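Home Stories Archive Submit Contact

Search this site Go

The Ferry Money

Spyros Tzanetos owed his sister 500 dollars and had owed it for three years. In May she wrote to say she was selling the house on Psarras Street.

He took the early boat. He had 243 dollars in an envelope and a bag of lemons.
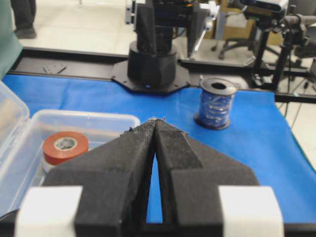
She met him at the dock in their father's coat. He gave her the envelope and she put it in her pocket without counting.

"It's short," he said.

"I figured."
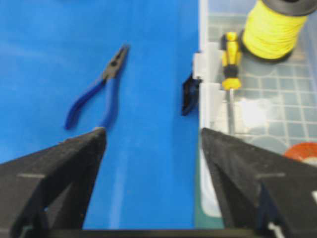
They walked up the hill – slowly, on account of her knee. The kitchen was already packed. She found one pot and boiled water for tea, and he cut a lemon with his pocketknife.

We use cookies. Accept Decline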